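Print this page
E-mail this page

Getting Your Bench Ready to Share With a Robot Arm

When Dravell brought the first arms into our workshop, I had been sorting small parts by hand for 8 years, and I'll admit I was a bit protective of my bench. If you're in the same spot now, pour yourself a coffee and we'll go through it together. It's mostly tidying and talking!

Start with the table. Spread a plain cloth or mat where the parts will go and smooth it out as well as you can. Keep the small plastic pieces in one place, and agree with your neighbor where that place is (Vikas Sachdeva and I went back and forth on this for most of May, and we still move things). 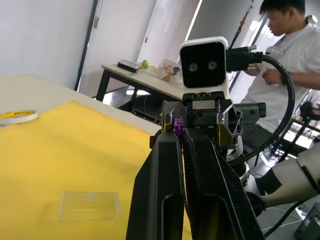

Next, write down how you do the job yourself. Put in the fussy bits, like how you turn a clip over before you pick it up, or how hard you squeeze. We filled 3 pages that way, and half of it was stuff I had never said out loud to anyone.

Then run a short batch together, no more than 200 parts, with a person standing by who knows where the stop button is. Please don't reach in while the arm is moving, even for a piece that's plainly going to fall. Let it fall. Stop the arm, pick the piece up, start again.
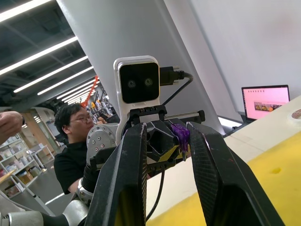
Once the short batch is done, sit down and sort out who does what. On our side the arm took the repeat picking, and Cosmin Avram and I moved over to checking and setup, which I like more than I thought I would, though I do miss having my hands busy all afternoon. Ask your lead for training time before the change, and get the hours in writing. We had 2 mornings and could have used more.

Last thing, leave a note for the next shift with anything you moved on the table, even the tape.

Print this page | E-mail this page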